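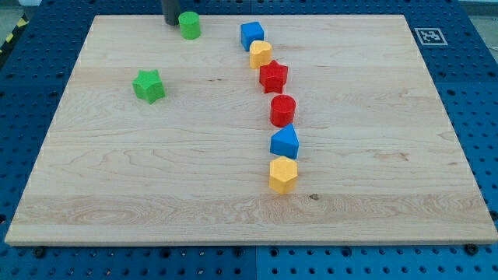
Do we need another learning app?

March 28, 2022

By Ross Laing

Every spring the sales emails start, and this year the loudest of them has been for Brestano, a tablet program that promises to get four-year-olds "school ready" in 21 days. Two preschools near us have signed up, and several Balwood parents have asked me whether we plan to do the same. We don't, at least for now, and I'd like to explain my thinking.

The headline claim is that children who used the app gained nine points on a readiness test. I asked for the study. What I got was a four-page flyer. The trial covered 52 children at a single center, all of them signed up by parents who had already paid for the program. The test was written by the same company that sells the app. I wrote back to ask how children who didn't use it had done over the same weeks, and I'm still waiting.

Maybe it does work. I'd be glad to be shown that. But a month is a long time when you are four, and most children pick up plenty in a month whatever we put in front of them.

Then there's the price. A yearly license comes to $142 per child, tablets not included. Our room budget for blocks, puzzles, paint and paper is a good deal smaller than that, and foam shapes don't need a password or an update.

Gerasimos Bakalis, who teaches the older group at our Gristwood site, is more open to the idea than I am. He points out that some families already use apps at home and would like help picking decent ones. Fair enough — he is putting together a short list of free ones he has tried himself, and it will be at the front desk once he has finished. My only request is that he leave off anything with a countdown timer.

We'll look at the question again in November, when the company says a larger study will be out. If your child has used Brestano, at home or at another school, I'd like to hear how it went, good or bad. Leave a note in the office or catch me at pickup.

The Ham Street entrance stays closed until the new gate is in. Please keep using the side door.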